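How to Keep a Fluid Log When You Have Heart Failure

My cardiology clinic put me on a fluid limit of 2,000 milliliters a day, handed me a photocopied chart with six columns on it, and wished me well. The chart lasted until I set a mug on it. What follows is the system I ended up with. Your number may be different from mine, and your team's number beats anything you read on a web page, this one included.

Before you start

You need a kitchen measuring cup marked in milliliters, a roll of masking tape, a pen that writes on tape, and something to log in. I used an app called Flikix for a while. It sent me cheerful reminders to drink more water, so we parted ways. A pocket notebook from the dollar store has yet to congratulate me on anything.

Step 1. Measure your own cups

Fill each cup you really use to the level you really fill it, then pour it into the measuring cup. My "small" coffee mug holds 229 milliliters on a polite day. Write the amount on a bit of tape and stick it to the bottom. Do the soup bowls too.

Step 2. Ask what counts

Water, coffee, milk and juice are easy. At my clinic, soup, ice cream, gelatin and popsicles go in the book as well – anything that would be a puddle at room temperature. Ice counts for around half its volume once it melts. Fruit was off the list for me, but ask, as clinics differ.

Step 3. Split the day

I try to have no more than 1,000 down by lunch. Without a halfway mark I would spend the whole allowance by 3 p.m. and pass the evening staring at the faucet. Hold a little back for your bedtime pills. They add up if you have the kind of pillbox I have.

Step 4. Write it down when you drink it

Do it before you rinse the cup. Memory is generous. Mine once forgot an entire bowl of chicken broth.

Step 5. Plan for drinks away from home

Waiting rooms, offices and church halls are where my log used to fall apart. Paper cups come in every size, and you sip without thinking. Carry one bottle with the amount taped on it and drink from nothing else while you're out.
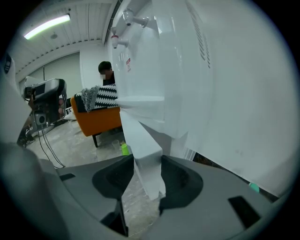 Vesela Dumitrescu wrote in from Bimville that the bottle trick only worked for her once she stopped topping it up halfway – now she finishes it, logs it, and then refills. She also freezes grapes for when her mouth gets dry, with her nurse's blessing.

I have stolen both ideas. Sugar-free hard candy helps too, and so does rinsing and spitting, which has made me no friends at the movies.

Step 6. Put your weight next to the total

Weigh yourself every morning after the bathroom and before breakfast, on the same scale, in the same amount of clothing. Write it beside yesterday's fluid total. Ask your clinic how much gain should make you call, and write that number inside the cover in big print. If you get short of breath or your ankles puff up, call whatever the scale says.

Bring the notebook to your appointments. Mine has coffee rings on it, logged.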